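4.2 Light over the shared tables

I'll admit I came to lighting late in this project. When we began the Tulton study I was far more taken up with chairs, and it was only after reading back through the 15 diaries people had kept for us that I noticed how often they grumbled about glare, or dim corners, or a lamp that somebody else had switched on. So I went back to the office on a Saturday with a light meter, a roll of masking tape and a flask of tea, and started again.

My method was simple (my co-workers at Prarnix would say crude). I put a cross of tape on each tabletop where a person's hands would normally rest, took a reading there, sat down, and wrote whatever came into my head before moving on. I did the whole round at eight in the morning and again at 18:00, with the blinds left just as I found them. 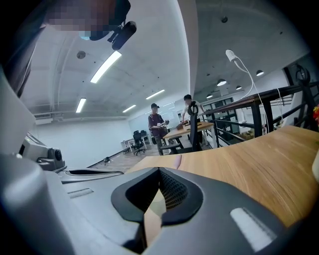

Figure 8. Open office area with a wooden tabletop, fluorescent fixtures and pendant lamps.

My main worry going in was that people would rate a table by its brightness and nothing else, and I'm pleased to say they didn't! The diaries talk far more about whether a spot feels like a place of its own. The long fluorescent fittings on the white ceiling do the heavy lifting, and they spread their light over everybody alike, which is handy for reading but gives you no sense of where your bit of the room begins. The four dome-shaped pendants over on the right seem to me to belong to a different sort of room altogether, closer to a café, and the diary keepers wrote about that side in much warmer words. One called it "the bit where you can breathe out".

The wood matters too, I think. On the Vasine site, where the desks were plain white, people complained of tired eyes by mid-afternoon, and I heard hardly any of that at Tulton. I can't separate the tabletops from the lamps with the data I have, and I'd be wary of anyone who claimed they could. The Virk questionnaire is no help either, as it lumps furniture and lighting into a single item.

I return to the evening readings in section 4.3, where the blinds cause rather more trouble.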